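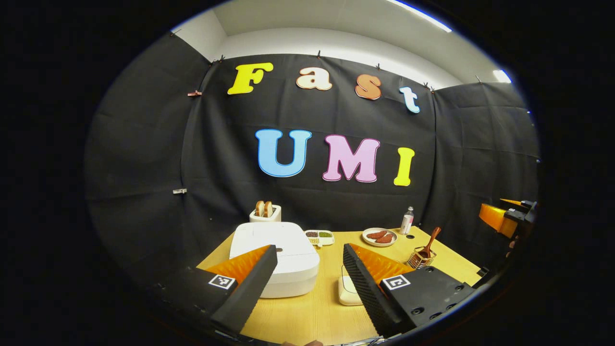 Black backdrop clipped to a top rail, with letters in two rows.

Evico Black Fabric Backdrop, Three-Sided Set

Updated in March
By Xinyi Dong, Pledex Display and Exhibition

The Evico is a plain black fabric backdrop for small booths, market pitches, school displays and photo corners. It covers a back wall and two sides. The fabric hangs from a rail on clips, so it can be put up, taken down and washed without undoing any stitching or threading anything through a sleeve.

We have sold the Evico since the old Flunus curtain was dropped by its maker. It is a heavier cloth than the Flunus and it lets through much less light from behind. If you have Flunus rails already, you can keep them and buy the fabric and clips on their own.

What comes in the set

One back panel and two side panels in matt black polyester, hemmed on all edges
11 spring clips
Rail sections with corner joints
Floor weights for the uprights
A carry bag with a separate pocket for the clips
Printed setting-up sheet

Letters, tables, lights and table covers are not part of the set. Letters are sold separately under the Song name, and there is more on those further down.

Fabric

The cloth is a close-woven polyester with a dull face. It doesn't shine under strip lights, which was the usual complaint with the satin panels we used to stock. The two faces look much the same but the outer face has a slightly softer feel. Hang it with the care label to the back.

Creases will show if the panels have been folded for a long time. Roll them if you have the space. A hand steamer will take out most folds once the panel is hanging, starting from the top and working down. Do not use a hot iron directly on the fabric, as it will leave a glossy mark that doesn't wash out.

Black cloth picks up lint. Keep a sticky roller with the kit, and shake the panels outside before you hang them.

Rail and clips

The rail comes in sections that push together and lock with a button. Corner joints are fixed at a right angle. For a shallower booth you can leave out one section on each side and gather the spare cloth behind the front upright.

Space the clips evenly along the back first and then do the sides. Put one clip close to each corner, where the back panel and the side panel overlap. If the top edge sags between clips, the cloth is too slack, so move the outer clips along a little. Adding more clips in the middle tends to make it look puckered.

The clips will grip a rail of normal round or square section. They aren't strong enough to hold shelves, screens or lamps, and nothing heavy should be hung from the rail itself.

Fixing letters and signs

Light lettering works well on this cloth. Foam and card shapes can be held with hook pads, with double-sided tape or with a few long pins pushed through from behind. Hook pads are the best choice if you expect to move the letters. Tape holds well for a day or two but can leave a residue, and some tapes pull at the weave when they come off.

Lay the words out on the floor before you start. Mark the middle of the panel with tailor's chalk and place the middle letter of each word first, then work outwards. Two short rows are easier to read across a hall than one long one. Make the more important word the larger of the two and put it on the lower row, nearer eye level for someone standing at the table.

Pale and bright colours show up best. Yellow, cream, pink, orange and light blue all read clearly against black. Navy, dark green and brown disappear from a few steps away unless they have a light outline.

The Song letters are cut from foam and come as single characters, upper or lower case. Allow 7 working days for an order of mixed colours. Plain white is normally sent the next day.
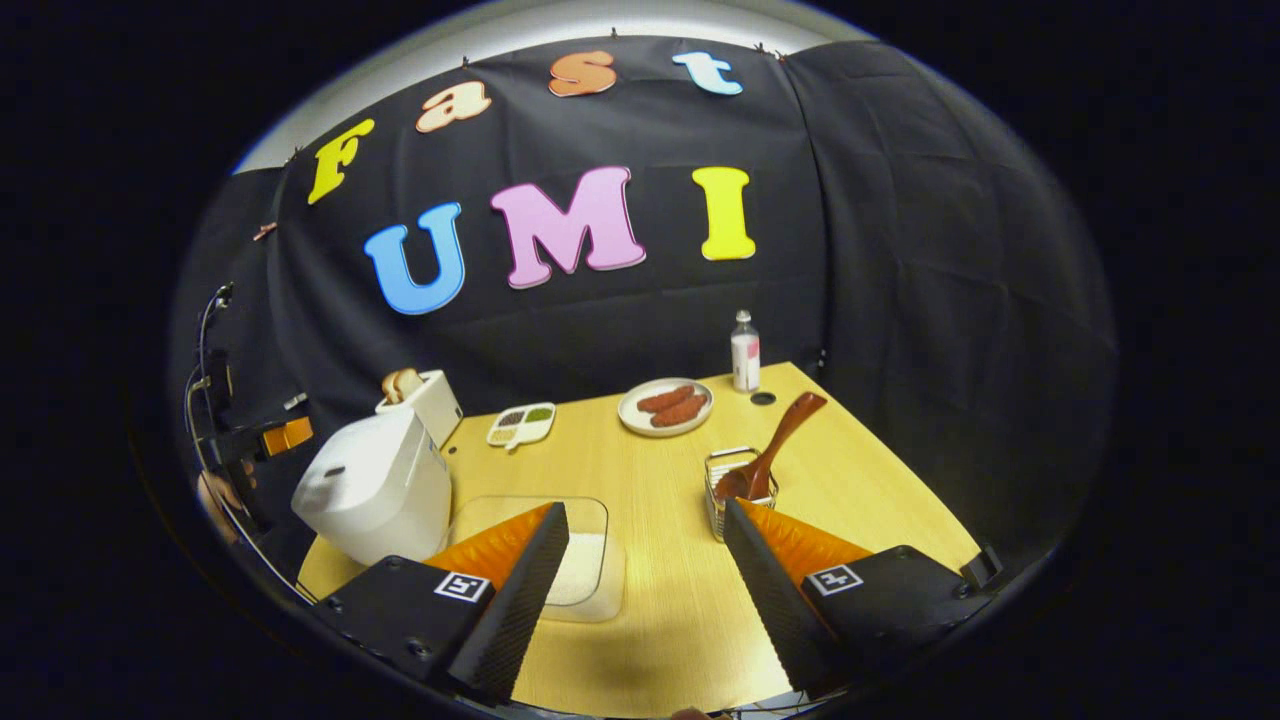 A light wooden table and a clear glass container against black fabric and foam letters.

Tables and items in front of the backdrop

Leave a gap between the table and the back panel. If they touch, every knock on the table will make the cloth move. A hand's width is enough for most stands.

Light wood looks well against black and needs no cloth. A white table top can look harsh if there is a strong light overhead, and a black one will merge with the background so that smaller items seem to float. Glass and clear plastic can be hard to see against a dark surface. Try a lamp to one side, and walk round to the visitor's position to check for reflections before you open.

Care

Machine wash cool with a mild liquid detergent, and wash the panels separately the first time. Line dry. Don't tumble dry. Remove all letters, pads and pins first. Marks from chalk will brush off, and candle wax should be left to harden and then lifted with a blunt knife.

The panels have been treated to slow the spread of flame. Many halls will ask to see the certificate, and a copy is kept in the pocket of the carry bag. Washing wears the treatment down over time. After 6 washes we suggest a fresh coat of spray, which we can supply.

Delivery and returns

Orders placed by noon leave us the same day. Monday is our busiest day, so please allow a little longer if you order over the weekend. Unused sets can be returned in their bag. Fabric that has been cut, pinned or steamed can't be taken back unless it is faulty.

Spare clips, single panels and rail sections can all be ordered separately.

Comments

Zihan Liao
Bought this for a craft fair stall. Good thick cloth and very little light came through from the window behind us. The bag is a tight fit if you don't roll the panels neatly.

marrowfield
Do the side panels come in a shorter drop? Our hall has a low ceiling and I'd prefer not to hem them myself.

Xinyi Dong (Pledex)
There is only one length at present. You can fold the top edge over the rail and clip through both layers, and it hangs quite straight that way.

J. at the print shop
Second the advice on hook pads. We used carpet tape and it took an evening to get the glue off.

stallholder22
One corner joint was stiff out of the box. A bit of candle wax on the end sorted it.

Related items

Evico single back panel, black
Evico rail section with locking button
Song foam letters, mixed colours
Spring clips, pack of 6
Flame retardant spray for polyester
Hook pads for display fabric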